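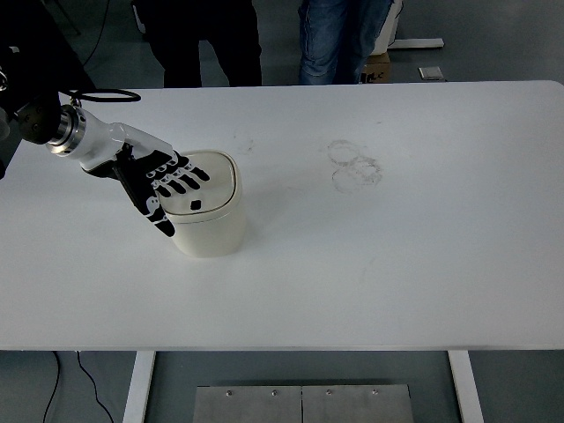 Abrir uma caixa com uma mão só
Publicado em 2024-07-21

O grupo de manipulação da Kudeo passou a primavera a tentar perceber por que razão uma mão robótica com vários dedos falha tantas vezes numa tarefa que uma criança resolve sem pensar: pegar num recipiente com tampa, segurá-lo e destapá-lo. O trabalho foi feito com a Vercombe, que desenvolve software de controlo, e o relatório interno ficou pronto em maio. Falámos com a investigadora responsável pelo método, que pediu para não ser identificada enquanto o artigo está em revisão.

O ponto de partida foi uma dúvida sobre os dados. "Tínhamos demonstrações teleoperadas com fartura e os resultados não subiam", conta. "Juntávamos mais 200 e a curva ficava na mesma." No total, o conjunto chegou às 2287 demonstrações. Depois de uma triagem, ficaram 859.

A triagem é a parte central do método. Em vez de classificar cada demonstração como boa ou má pelo resultado final, a equipa olhou para o momento em que os dedos assentam na tampa. Se o contacto se fazia dedo a dedo, com correções pelo meio, a demonstração saía. Se os dedos chegavam à tampa quase ao mesmo tempo, ficava, mesmo quando a tarefa acabava mal. "Isto gerou discussão. Estávamos a deitar fora sucessos e a guardar fracassos. Mas o que queríamos ensinar era a aproximação, e um operador hesitante ensina hesitação."

A política treinada só com as 859 demonstrações teve melhor desempenho do que a treinada com tudo. A investigadora não quer adiantar percentagens antes da publicação. Diz que a diferença se manteve nas 8 séries de ensaios, com recipientes de altura e peso diferentes, e que foi mais clara nos recipientes leves, que deslizam na mesa ao primeiro toque.

O polegar deu mais trabalho do que os outros dedos. Nas primeiras versões, a mão pousava os quatro dedos por cima e deixava o polegar no ar, sem apoio na parede do recipiente. "A tampa até podia mexer, mas a caixa ia atrás." A solução foi acrescentar ao treino um termo que penaliza a distância entre o polegar e a superfície lateral durante a fase de contacto. O termo é desligado assim que a tampa começa a subir – se continuar ativo, a mão prende o recipiente e não larga.

Perguntámos se o sistema usa sensores táteis. Nesta fase, não. A força é estimada a partir das correntes dos motores dos dedos, uma medida com bastante ruído. "Para saber se há contacto, serve. Para saber se estamos a esmagar alguma coisa, não me fiava." O projeto Ruddock, que começa depois do verão, vai repetir os ensaios com sensores nas pontas dos dedos e comparar os dois casos com a mesma triagem.

Há limitações que o relatório reconhece. Os ensaios foram feitos sempre na mesma mesa, com a mesma iluminação. As tampas eram todas de encaixe; as de rosca ficaram de fora, por exigirem um movimento do pulso que o controlador ainda não faz bem. E a triagem foi manual: duas pessoas viram todas as demonstrações e, quando discordavam, viam-nas outra vez em conjunto. "Foram semanas naquilo. Não é um processo que se possa pedir a outro laboratório."

A equipa está agora a treinar um classificador que faça essa seleção de forma automática, a partir das anotações já existentes. Os primeiros resultados são irregulares. O classificador acerta nos casos evidentes e erra quando um dedo tapa outro na imagem da câmara, o que acontece com frequência numa mão desta geometria. Uma segunda câmara lateral está a ser testada.

Quanto ao código, a intenção é publicar a parte da triagem em conjunto com o artigo, através do repositório Dultov. As demonstrações excluídas também serão disponibilizadas, com a indicação do motivo da exclusão. "Alguém pode achar que cortámos mal. É bom que possa verificar."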